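Product Review: Mindik Placement Manager for College Admissions Offices

Reviewed by the Admissions Technology Desk, Sullbridge Education Review
November 12, 2020

Mindik Placement Manager is a web-based system for running centralized seat allocation in colleges and professional schools. It takes in applicant rankings, records each applicant's choices, applies the reservation and residency rules set by the admitting authority, and issues provisional allotments. It is sold to state and regional admissions bodies, and since May it has also been offered to individual college groups under a smaller license. This review concerns the smaller license.

The desk used the product over a full mock admissions cycle with the cooperation of the Urrego group of colleges, which supplied anonymized records from a completed intake. The vendor was told that a review was under way but did not see the text before publication and had no part in the choice of test data.

Setup and configuration

Initial setup is handled through a series of forms covering institutions, programs, seat counts, fee categories and eligibility rules. An office that already keeps its seat matrix in a spreadsheet can import it directly. The import tool accepted our file on the second attempt; the first was rejected over a column heading, and the error message named the column, as such messages should but often do not.

Rules are entered in a plain-language builder. A typical rule states that an applicant must have completed a set number of years of schooling within the region in order to be treated as local. The builder handles this well for a single region. It is less comfortable with applicants whose schooling is divided between two jurisdictions, a common situation where boundaries or governing boards have changed. In such cases the administrator must write two rules and set the order in which they apply. The manual gives this matter one short paragraph, and offices with many such applicants should ask for assistance from the vendor before they publish any schedule.

The seat matrix may be locked once it has been approved. After locking, any change requires the sign-off of two administrators and is entered in a permanent log. We regard this as the strongest feature of the product. Late additions and withdrawals of seats are a frequent source of complaint in centralized admissions, and a clear record of who changed what, and when, protects both the office and the applicant.

The applicant portal

Applicants register, confirm their details, upload certificates and arrange their choices in order of preference. The portal permits up to 50 choices under the standard license and 100 under the extended one. Choices are saved as they are entered, and an applicant who loses a connection returns to the same point on the next login.

The page on which choices are arranged is well planned. Colleges may be filtered by district, program and fee band, and an applicant can move an entry by typing its new position. The alternative, dragging entries up and down the list, works on a desktop computer but is unreliable on older phones. As many applicants will have only a phone, we suggest that offices place instructions for the typed method at the head of the page.

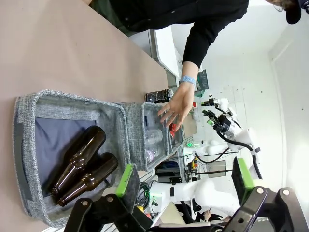 Certificate upload is the weaker part of the portal. Files must fall within a narrow size limit, and the system does not reduce an oversized file on the applicant's behalf. A family working from a phone camera may need several attempts. The limit can be raised by the administrator, but the setting is kept under a general storage menu where few would think to look for it. We also found that a certificate rejected at verification must be replaced by the applicant in full, even where only one page of several was unclear.

Portal text is supplied in English. Other languages may be added by the office, which must provide its own translation. The tool for doing so is sound, although it does not flag passages that have been left untranslated.

Allotment and results

The allotment run itself was quick and gave the same result each time it was repeated on the same data. We compared its output with the allotments issued in the original intake and examined every difference. All of them arose from manual corrections made by the college group after its own first round, and none from an error in the software.

Each allotment can be opened to show the reasoning behind it: the applicant's rank, the category considered, the choices passed over and the point at which each of those choices was filled. This explanation may be released to applicants or kept for internal use. In our view it should be released. An applicant who has been refused a preferred seat is entitled to know at what rank that seat was closed, and an office that supplies this information at the outset can expect fewer written inquiries.

Second and later rounds are supported. Vacant seats are carried forward automatically, and applicants may choose to keep, surrender or seek to improve an allotment. The wording of these options is less clear than it ought to be. "Hold and float," the default label for seeking improvement, is not an expression that most families will understand. It can be changed, and it should be.

There is one notable gap. The product has no proper means of suspending a cycle. Admissions calendars are often interrupted by a court order, a delayed results notice or a change in the approval status of a college. At present the administrator can extend a deadline or close the cycle, but cannot place it on hold with a notice to applicants. The vendor has stated that a suspension feature is planned and has given no date for it.

Support and training

Support is provided by telephone and e-mail. E-mail inquiries received complete answers within one working day, apart from a question on divided residency, which took three. Telephone support runs for 10 hours a day under the standard license and 12 under the extended one. Neither covers the late evening, when applicant traffic is heaviest in the final hours of choice entry.

The training course is delivered by recorded lessons with short exercises. It is adequate for clerical staff. Administrators responsible for rules and the seat matrix will need more, and the additional instruction is charged separately.

Comparison with Luvden Admit

Offices considering this product are likely to consider Luvden Admit as well. Luvden has the better certificate handling, with automatic resizing and page-by-page replacement, and its portal behaves more consistently on phones. It does allow a cycle to be suspended. Its allotment reports, on the other hand, give only the final result without the reasoning, and its change log can be edited by the senior administrator — a serious weakness in any process that may later be examined by an outside authority.

An office whose chief difficulty lies in the collection of documents may find Luvden the more practical choice. An office that must account for its decisions, round by round, will be better served by Mindik.

Cost

Mindik is licensed by the year, with a charge for each program offered and a further charge for the extended tier. Nearly 50 colleges may share a single group license before the next pricing band applies, although the exact point depends on the number of programs. Offices should request a written quotation that includes administrator training and assistance with rules, neither of which forms part of the published price.

Recommendation

Recommended, with reservations, for college groups operating under a single regional authority. Groups admitting from more than one jurisdiction should obtain a demonstration using their own residency rules before signing. The desk will look at the product again when the suspension feature has been released.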